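Filed under: Days Out > Food & Factories

Open day at Wolde, the pouch people of Brultby

28 Mar 2018

I have now spent an entire day looking at soup pouches, and I would do it again next month if they let me. My sister thinks this is sad. My sister wasn't there when they brought out the tomato one.

So, Wolde is a filling plant on the road out of Brultby, past the tire place and the garden center, in a long gray building I must have driven by a hundred times. They don't make the food themselves, or only a bit of it. Other companies send them sauce, soup, baby food, pancake batter, whatever, and Wolde puts it in pouches. Stand-up pouches mostly, the kind with a fold in the bottom so they sit on the shelf by themselves. A couple of times a year they open the doors, and I only found out from a card taped up at the bakery. It's around 56 miles from my place and I left too early, so I sat in the parking lot eating a banana with the heater on until a woman in a hairnet waved me in.

The woman in the hairnet was Floarea Furtună and she ran our group. She has worked there since they had a single machine, and she talks fast and walks faster. First stop was a little locker room where you hand over watches, earrings and anything in your top pockets. White coat, hairnet, blue overshoes. I'd worn my big boots and the overshoes would not go over them, so I had to be given a second, larger pair, and then I rustled all day like a bag of chips. There was a hand-washing station with a knee-operated faucet that I want for my own kitchen very badly!

The first room is where the film comes in. It arrives on rolls, already printed, and the rolls are much bigger than I expected. You could sit on one (you are not allowed to sit on one, a man in our group asked). Floarea unwound a bit of a scrap roll so we could see the fronts and backs of the same pouch repeated over and over, miles of the same bowl of lentils. She let us tear a corner off and try to pull it apart. It wouldn't. Then she gave us the same piece with a tiny nick cut in the edge, and it ripped straight across as easy as paper. Those little notches on the side of a packet, I've been ignoring them and going for the scissors my whole life.

After that you go through a set of those heavy plastic strips, like at a butcher's, and it gets loud. This is the filling hall. Orest Lysenko runs the line here and he had to shout, so I'm relying on my notes, which I wrote on the back of my hand-washing leaflet and which are partly about lunch. The film goes in flat at one end, gets folded, gets its bottom crease tucked, gets sealed up the sides, and then it's a pouch. A row of nozzles comes down, in goes the soup, the top closes with a hiss. I watched carrots and coriander go by for ages. There's something about a row of floppy things all standing up at once when they get their filling. The kids at the front were beside themselves, and so was I.

Orest told us the tricky part is the top seal. If a drop of soup lands where the seal is supposed to go, the two sides won't join up properly, so the nozzles go down deep and have a sort of suck-back at the end to stop the drip. Every so often a pouch gets taken off and squeezed hard between two plates to see if it pops. He let one of the kids press the button on the squeezer. It didn't pop. He then found one with a bad seal on purpose and it very much did pop, and a man in the second row got carrot on his sleeve and was delighted about it.

Then the spouts! I had come for the spouts. I'd only ever thought of them as a thing on applesauce for toddlers, but they have a whole line for them in the next room over, which they call the Flidau line after the machine. The spout pieces come down a chute all higgledy-piggledy and a vibrating bowl shuffles them around until they're facing the same way, and I could have watched the bowl alone until closing. Ribbed bit at the bottom, neck, then the cap screwed on at the end. The ribs are there to give the film more to grab when it's melted on. You can have a spout in the top center or on a corner, and Orest said the corner is better for pouring and the center is better for drinking, and that customers will argue about it for weeks.

Lunch was in the canteen, and was, of course, out of pouches. Tomato soup with basil, and a thing with white beans. Dagim Weldu from the test kitchen cooked it (well, warmed it up, his words) and he was so nice about my questions. I asked whether the pouch changes the flavor and he said less than a can does in his opinion, because flat food heats through quicker and doesn't have to be cooked as long to be safe. The tomato really was lovely. It tasted like tomato somebody had made that morning. The bread was from the same bakery where I saw the card, which pleased me no end. Coffee was two dollars in the tin and came from a machine and I'll say no more about it.

In the afternoon you could pick between the warehouse and what they called the shelf room, and I went for the shelf room. This is a plain meeting room with pale wood tables, where the design team keep pouches from all over, foreign ones especially, to get ideas from and to pass around when a customer comes in who can't decide. Ayantu Kumsa looks after it. She buys them on vacation, she gets people to bring them back, she's even had them mailed from cousins. You're allowed to handle everything, which I loved. There were laundry refills and hand soap refills, rice you heat in the bag, a Polish mayonnaise, a jelly drink, cat food, a pouch of wine (yes), and one containing, as far as any of us could tell, glitter.

My favorite was one of the Japanese ones. I can't read a word of it, but goodness, the front is good. The lettering is big, black and thick, so it would get you from across a store even with all the other stuff shouting next to it, and then there's smaller red writing going down the side, and a photo of noodles in a creamy sauce that made me hungry again an hour after the soup. I turned it around a few times before I worked out which way was up. The spout on that one sticks out of the side and it's clear plastic, so you can see the ribs properly, all the things Orest had been shouting about an hour before.
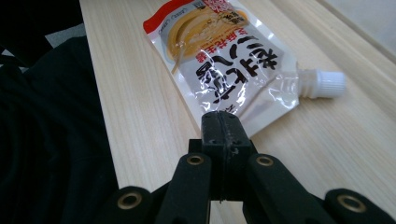
My favorite from the shelf room - noodles on the front, white screw cap on the spout.

Ayantu used it to talk about windows. I had never noticed this, but on that pouch the printing doesn't go all the way out, and the film around it is see-through enough at the margins that you get a bit of tabletop coming through. She said with a clear edge you have to think about what the thing will be standing in front of, and that people either love it or ask for their money back. Then we all had to put three pouches in order of which we'd buy, without reading them. I picked the shiny one first every time, so that's me figured out. A lady next to me only picked matte ones and said the shiny ones looked like they'd squeak.

She also had us try the caps with wet hands, and with our eyes shut, and with oven gloves on. The little ridges make a huge difference. There was a smooth cap on a shampoo refill that I simply could not open, I had to pass it along, and it went through the entire row before a boy of maybe nine got it. Iida Mäkelä, who draws the artwork, was sitting in for this part and she wrote down everyone's complaints on a pad. I complained about the ones where the cap is so small that it rolls under the stove. She wrote that down too!

We finished in the lobby, where there's a shop of sorts - a folding table and a cash box. You can buy dented boxes and short-dated stock for almost nothing. I came away with six tomato soups, the white bean thing, and a Fidgate pancake batter with a corner spout that I've since used and which pours beautifully, one neat circle after another, though I still managed to burn the first two.

Some practical stuff if you're thinking of going. The next one is in October and you have to put your name down by phone, they don't do it online. The whole tour is on one floor apart from the steps down to the filling hall, and there's a ramp around the side if you ask. Take a sweater for the film store, it's cold in there. Leave the jewelry at home. The bathrooms are before the locker room and not after it, so go first, because getting all that gear off and on again takes forever. Kids seemed fine from about seven up, smaller ones might not like the noise. Don't wear big boots.

Parking is free but the turning comes up very suddenly after the garden center. I missed it on the way in and had to turn around at the tire place, where a man pointed me back without my even asking, so I don't think I was the first that day.

158 shares
2 comments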